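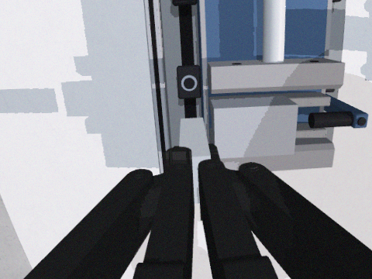
Terminé anoche la novela de Gilmar Toledo y hoy, 22 de enero de 2022, apunto lo que recuerdo antes de que se me mezcle con la siguiente. Se titula *Vollmont*, la publica Zurora y trata de un matrimonio que se separa sin dejar de vivir en la misma casa. No hay amante ni cartas escondidas. Él pasa a dormir al cuarto de la costura y ella sigue poniéndole el plato. Durante media novela están como los dos dedos de dentro de la pinza negra, casi rectos, uno al lado del otro y con una rendija estrecha en medio. Toledo no explica cómo llegaron a eso y me parece bien. Yo habría quitado incluso la escena del hospital.

Lo que más me ha gustado es la hermana de ella, la señora Ruotsalainen, que aparece poco y habla peor de lo que piensa. Llega de visita en junio, ve dos camas hechas y pregunta únicamente si hay café. Luego, en la página 200, le dice a su cuñado que se compre unas zapatillas nuevas, y el hombre se echa a llorar en el pasillo. Lo leí dos veces. La primera me pareció forzado y la segunda no.

Lo que menos, los capítulos de la fábrica. Se nota que el autor quiso que el marido tuviera un oficio y se documentó, pero no encontró qué hacer con él. Son páginas de turnos y capataces que se podrían saltar. Tampoco me creo al hijo, que con quince años habla como un notario. Subrayé una frase suya para acordarme y ahora no la encuentro.

Por la tarde llamé a Wen-hsiung, que la había acabado antes que yo. Él sostiene que la mujer es la que se ha ido, aunque no salga de la casa en todo el libro, y que el marido se limita a cambiar de habitación. Yo creo que se han ido los dos. Discutimos un rato sobre la última página, donde ella lava la segunda taza y la guarda en el armario alto. Para Wen-hsiung es una despedida. Para mí es una taza guardada, y si Toledo quería otra cosa tenía que haberlo escrito. Quedamos en que se lo preguntaríamos en Prukberg si por fin viene a firmar. La librería dice que viene, pero también lo dijo el otoño pasado.

Me ha prometido devolverme los cuentos. No le he dicho que ya los había comprado otra vez.

Después de cenar empecé la reseña para la revista. Me piden 900 palabras y la anterior, que salió con 3.000, me la cortaron por el final, justo donde decía si el libro me había gustado o no. Esta vez voy a decirlo en el primer párrafo. Tengo escrito que es una novela sobre la cortesía entre dos personas que ya no se quieren – y luego una línea tachada sobre mis padres. La tachadura se queda. Mi madre lee la revista.

De todos modos, me he acordado mucho de ellos estos días. También en casa hubo un invierno de puertas cerradas con cuidado, y mi hermana y yo aprendimos a distinguir quién andaba por el pasillo según crujiera el suelo. Duró hasta que alguien volvió a encender la radio en el desayuno. Nunca se habló del asunto. Cuando el marido de la novela deja el periódico doblado donde ella pueda cogerlo, pensé en mi padre, que hacía lo mismo con el suplemento de los crucigramas, siempre sin empezar.

Para mañana: buscar la frase del hijo, revisar cómo se escribe Ruotsalainen en la solapa y preguntar en Zurora si van a reeditar el primer libro, que en la biblioteca sigue prestado. Empiezo otra novela el lunes no, esta misma noche, una corta y a ser posible sin matrimonios.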